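Picking by proxy

At a toy returns operation on the Girard estate, the sorting staff now spend part of each shift generating the data that will decide how much sorting is left to them

The returns room at Haltard handles toys that have been hired out, sent back and need to be sorted before they can go out again. The work consists of emptying parcels into bins, lifting each item out, checking it and sending it to washing, repair or stock. A conveyor takes care of the movement between stations. The lifting has always been done by hand.

Haltard sorted 2,211 items in the last full week of January, most of them soft. Soft toys are awkward for machines for reasons that anyone in the trade can list. They change shape when held. They lie on top of one another. Two of the same model can arrive in quite different positions, one flat and one folded, and a gripper that closes well on the first may catch only an arm on the second. Knitted goods add loose threads and openings for a finger to snag in. Rigid toys bring the opposite problem, with a hard, shiny surface that a camera can misread and a pad can slide off.

The firm looked at suction in its first trial and dropped it. Suction needs a reasonably sealed surface, and a knitted doll does not provide one. The second trial, still running, uses two-finger grippers with textured pads, supplied by the integrator Drestden. The fixed arm that will eventually carry one is installed behind a guard at the end of the line and is switched on for three hours a day. The rest of the gripping is done by people, each with a hand-held version of the same tool.

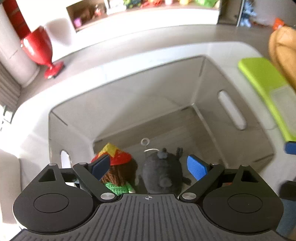 A hand-held gripper, jaws open, over two soft toys in one of the plastic bins.

The method is simple to describe. A sorter reaches into the bin with the tool in place of a bare hand, closes the fingers on an item, lifts it and sets it down. The tool records what its camera saw and how far the jaws were open at each moment. The recordings go into Berisha, the software that trains the arm's control model. By the middle of February the staff had made more than 3,000 usable picks, against a contract minimum that neither party would disclose.

A pick is rejected if the item leaves the camera's view for too long, if the operator steadies the bin with the other hand, or if the item is dropped outside the target area. In one batch the software discarded 529 recordings, most of them under the second rule. Steadying the bin is a habit formed over years. The staff were not aware of how often they did it until the rejections were listed by cause.

That listing has been one of the less expected results of the project. Haltard had never measured how its sorters worked below the level of items per hour. It now holds a record of which side of a toy they approach first, how wide they open before contact and how long they hesitate. The works agreement, signed before the tools were issued, bars the use of this material in appraisals and requires operator names to be removed before the files leave the building. Both conditions were asked for by the sorters.

Pace is the other point of friction. A trained sorter with bare hands clears a mixed bin considerably faster than the same person holding a gripper. The tool adds weight at the wrist and takes away the sense of touch, so the operator has to judge by eye whether the pads have closed on the body of a toy or only on its surface. Targets were suspended for recording shifts after the first week, when it became clear that people were rushing picks to protect their hourly figures and that the rushed picks were of little use to the model.

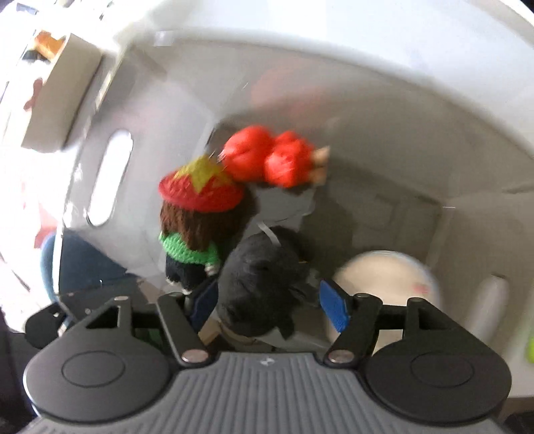
What the crowded bin teaches

Drestden's engineers asked at first for one item per bin. The sorters objected that such a bin never reaches them, and the protocol was changed to mixed loads. Crowding matters to the model for a practical reason. When two toys stand close together, the finger that goes between them needs room on its outer side as well as its inner one, and the choice of where to put it depends on what will move when it is pushed. A person makes that choice without much thought. For the arm it is the main source of failed picks.

The bins themselves have caused difficulty. Translucent plastic was chosen years ago so that contents could be seen from the aisle. It lets daylight through, throws reflections on the inner walls and changes appearance over a morning as the sun moves along the windows. A grey opaque bin would make the vision problem easier. Replacing the whole stock would also cost more than the arm, and the sorters do not want to lose sight of the contents. For the present the blinds stay up and recordings are taken in every kind of light, on the principle that the model must cope with the room it is given.

Handling of hard toys has gone better than forecast. The textured pads hold on glossy plastic if they meet it squarely, and the remaining errors occur with rounded shapes that turn between the fingers as the grip tightens. The sorters have developed a technique for these, which is to close slowly on the widest part and pause before lifting. The pause has since appeared in the arm's own behaviour, copied along with everything else.

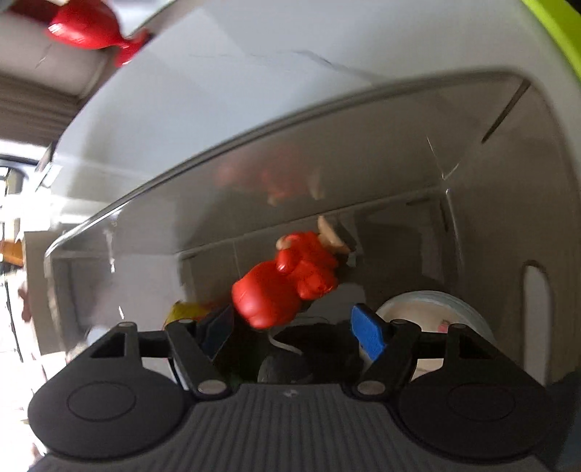
Hae-won Na
Workplace technology editor

No jobs have gone from the returns room so far. There were eight sorters when the trial began and there are eight now. Management's stated plan is for the arm to take first-pass picking on one line, with people moved to inspection, repair and the bins the arm cannot clear. Inspection carries a higher grade at Haltard, and two sorters have already started training for it. The agreement guarantees posts until the end of the trial and commits both sides to talks before any second arm is ordered. It makes no promise beyond that.

Opinion in the room is divided along fairly predictable lines. Those with wrist and shoulder complaints would be glad to hand over first-pass picking. Others point out that inspection is done seated, under a lamp, at a fixed station, and that the present job at least involves moving about. There is also an unresolved question of pay for the recording itself. The staff hold that teaching a machine is a separate skill from sorting and should carry a supplement. The company has so far treated it as sorting with a different tool, and the matter is on the agenda for the next wage round.

The arm's current figures are modest. On single items it succeeds often enough to be left unattended for short periods. On mixed bins it still stops and calls for help several times an hour, and whoever is nearest walks over, clears the obstruction and restarts the cycle. Each of these stops is logged by Berisha and turned into a request for more recordings of the same kind. The latest request, dated Feb 19, 2026, asks for small knitted toys standing upright against a bin wall.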